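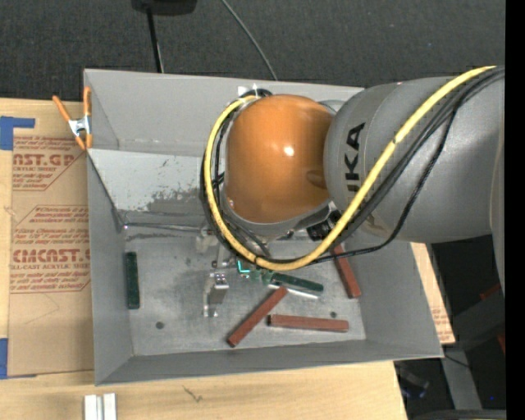
Bin picking cell, bars in the metal bin, clamp on the left rim.

Forum Guides Members Search
Ostallow Help > Automation > Safety and good practice
Filed under: cable dressing, bin picking, risk assessment

Cable loop at the wrist and a clamped bin: is it acceptable?

ostbench62
We have an industrial arm which picks short bars from a metal bin. The cables run along the outside of the arm and make a loop around the wrist, close to the back wall of the bin. The bin stands on a wooden table and I have put a spring clamp on its rim. Our customer, Bralov, wants a written risk assessment before they accept the cell. My colleague says that ISO 10218 forbids external cables. I have read it and I cannot find such a sentence. Who is right? And is the clamp enough for fixing?

szulc_cells
You are right, there is no such sentence. ISO 10218-2 is for the integration of the cell, and it expects you to find the hazards and reduce them. A cable outside the arm is common. What you must show is that it can't catch on the bin, can't be pulled tight, and that losing it does not make the gripper drop a part in a dangerous way.

I would do it like this. Jog the wrist by hand control, at reduced speed, to every corner of the bin and to both ends of the last axis. Watch the loop against the back wall. Then limit the last axis in software so that it can't wind up the cable. We inspect the cable jacket every 1,000 cycles in the first month, later less often. Write the interval in the document, Bralov will surely ask for it.

The clamp I would not accept. A spring clamp holds by friction and somebody will borrow it. Use bolted stops on two sides of the bin at least.

vodcombe_user
just use cable ties, ours is running since July without problem

tablesaw_2613
I agree with the bolted stops. One addition: if the bin moves a little, your taught positions are wrong before anything looks wrong to the operator. Put a check of the bin position at program start, and write in the assessment what the robot does when the check fails. Also please do not make the ties very tight at the wrist, the cable has to slide and bend there.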